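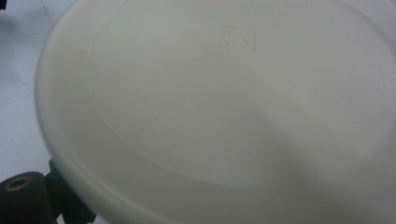 Die Anlage nehme niemandem die Arbeit weg, sie nehme den Leuten nur das Bücken ab, hieß es aus der Schicht bei Estetti, und nach einer Pause: Gebückt werde jetzt eben woanders.

Kapitel 7
Wer arbeitet, wenn der Greifer greift?
Automatisierung am Arbeitsplatz und ihre Folgen für die Beschäftigten

Der Satz aus der Schicht steht am Anfang dieses Kapitels, weil er zwei Aussagen enthält, die in der Fachliteratur meist getrennt behandelt werden. Die erste ist die Zusage der Geschäftsleitung, wie sie auf der Betriebsversammlung gegeben wurde. Die zweite ist eine Beobachtung am Arbeitsplatz. Zwischen beiden liegt der Stoff der folgenden Abschnitte, und wer nach der Lektüre meint, die eine habe die andere widerlegt, hat zu schnell gelesen.

Estetti reinigt und sortiert Mehrwegbehälter für Großküchen. Schalen, Deckel, Eimer und Einsätze kommen in Rollwagen an, werden vorsortiert, gewaschen, geprüft und wieder zusammengestellt. Bis zum Umbau geschah das Vorsortieren vollständig von Hand. Im Juni nahm der Betrieb eine Sortierzelle der Firma Sesteo in Betrieb, im Haus nur »die Sesteo« genannt. Beratend tätig war das Büro Postma, das auch den Abschlussbericht verfasst hat. Auf diesen Bericht kommen wir mehrfach zurück, nicht immer freundlich.

7.1 Was ist eigentlich eine Tätigkeit?

Automatisierungsprojekte beginnen fast immer mit einer Liste. Jemand schreibt auf, was an einem Arbeitsplatz getan wird, zerlegt es in Schritte und markiert diejenigen, die eine Maschine übernehmen kann. Im Fall Estetti umfasste die Liste für den Vorsortierplatz 19 Schritte. Zehn davon galten als automatisierbar, und daraus wurde im Bericht die Formulierung, der Arbeitsplatz werde »mehrheitlich entlastet«.

Gegen die Rechnung ist arithmetisch nichts zu sagen. Fragwürdig ist, was sie stillschweigend gleichsetzt. »Deckel am Rand fassen« ist ein Schritt, »Auffälligkeit erkennen und Teil beiseitelegen« ist ebenfalls einer. Den ersten führt eine geübte Kraft aus, während sie mit der Kollegin gegenüber spricht. Der zweite verlangt Erfahrung, kostet Aufmerksamkeit und lässt sich schlecht erklären. Fällt der erste weg und bleibt der zweite übrig, dann ist der Platz körperlich leichter geworden und zugleich dichter. Ob man das Entlastung nennen will, hängt davon ab, wen man fragt und um welche Uhrzeit.

Der Deckel ist dafür ein gutes Lehrstück. Einem Menschen macht ein runder Kunststoffdeckel mit umlaufendem Rand keine Mühe. Er dreht ihn um, spürt die Kante, merkt am Gewicht, ob noch etwas darin klebt. Für einen Greifer ist dasselbe Teil eine helle Fläche mit wenig Kontrast, deren Rand je nach Licht deutlich oder kaum zu erkennen ist. Prägungen auf der Unterseite, Ton in Ton gegossen, liest der Mensch notfalls mit dem Daumen. Eine Kamera ist auf Schatten angewiesen, und Schatten fallen nicht in jeder Halle gleich.

Daraus folgt keineswegs, dass die Technik untauglich wäre. Sie kommt mit den meisten Teilen zurecht. Nur bestimmen die übrigen Teile, wie der Arbeitstag der Menschen daneben aussieht.

7.2 Die Restarbeit

Als Restarbeit bezeichnen wir in diesem Buch alle Tätigkeiten, die nach einer Automatisierung beim Menschen verbleiben oder durch sie erst entstehen. Der Begriff ist unschön, und das ist beabsichtigt. In Projektunterlagen ist lieber von »Überwachung« die Rede oder von »höherwertigen Aufgaben«. Bei Estetti bestand die höherwertige Aufgabe in den ersten Wochen vor allem darin, verkantete Deckel aus der Zuführung zu ziehen und heruntergefallene Teile aufzuheben. Daher das Bücken.

Der Bericht von Postma nennt als Zielwert 300 Teile je Stunde. Erreicht wurde er in der Abnahme, mit sortenreinen Wagen und in Anwesenheit des Herstellers. Im Alltag kommen die Wagen gemischt. Wie oft eingegriffen werden musste, geht aus dem Bericht nicht hervor, denn ein Eingriff galt nur dann als Störung, wenn die Zelle dabei stillstand. Wer einen Deckel im laufenden Betrieb zurechtrückte, tauchte in keiner Spalte auf.

Das ist eine Entscheidung über das Messen, und sie hat Folgen. Gemessene Arbeit wird geplant, besetzt und bezahlt. Ungemessene Arbeit wird erledigt. In den Gesprächen, die diesem Kapitel zugrunde liegen, war die Verärgerung darüber größer als die Sorge um den Arbeitsplatz.

Merksatz: Die Leistung einer automatisierten Anlage ist immer die gemeinsame Leistung von Anlage und Bedienpersonal. Eine Kennzahl, die nur die Anlage nennt, ist unvollständig.

7.3 Lernen durch Vormachen

Eine zweite Verschiebung ist jüngeren Datums. Sortierzellen wurden früher programmiert, heute werden sie zunehmend mit Beispielen angelernt. Im Projekt Wunex, das Estetti an die Einführung der Zelle anschloss, führen Beschäftigte einen Greifer von Hand an die Teile heran, fassen sie am Rand, heben sie an und legen sie ab. Die Aufnahmen dienen als Lernmaterial.

Die Projektbeschreibung spricht von »Einbindung der Belegschaft«. Das Wort verdient Misstrauen, wenn auch nicht unbedingt Ablehnung. Einerseits wird hier erstmals das Können der Leute ernst genommen, das in der Schrittliste aus 7.1 fehlte. Wer weiß, wie man einen Deckel fasst, ohne dass er kippt, ist plötzlich gefragt. Andererseits gibt er dieses Wissen ab, und zwar einmal und endgültig. Eine Vergütung über den Stundenlohn hinaus war nicht vorgesehen. Eine Vereinbarung darüber, was mit den Aufnahmen nach Projektende geschieht, lag bei Redaktionsschluss nur als Entwurf vor.

Man kann einwenden, dass Beschäftigte immer schon ihre Nachfolger angelernt haben, ohne dafür gesondert bezahlt zu werden. Der Einwand ist ernst zu nehmen. Allerdings konnte der Nachfolger bisher nicht vervielfältigt und an einem anderen Standort aufgestellt werden – jedenfalls stand das in keinem Angebot.

7.4 Aufbau des Kapitels

Abschnitt 7.5 behandelt die Verfahren der Tätigkeitsanalyse und ihre blinden Stellen. Abschnitt 7.6 wertet Schichtbücher aus und zeigt, wie sich Restarbeit nachträglich schätzen lässt. In Abschnitt 7.7 geht es um Mitbestimmung bei Lernaufnahmen, einschließlich des genannten Entwurfs. Der Postma-Bericht ist im Anhang in Auszügen wiedergegeben. Lesen Sie ihn möglichst vor Abschnitt 7.6 und notieren Sie am Rand, an welchen Stellen von Menschen die Rede ist.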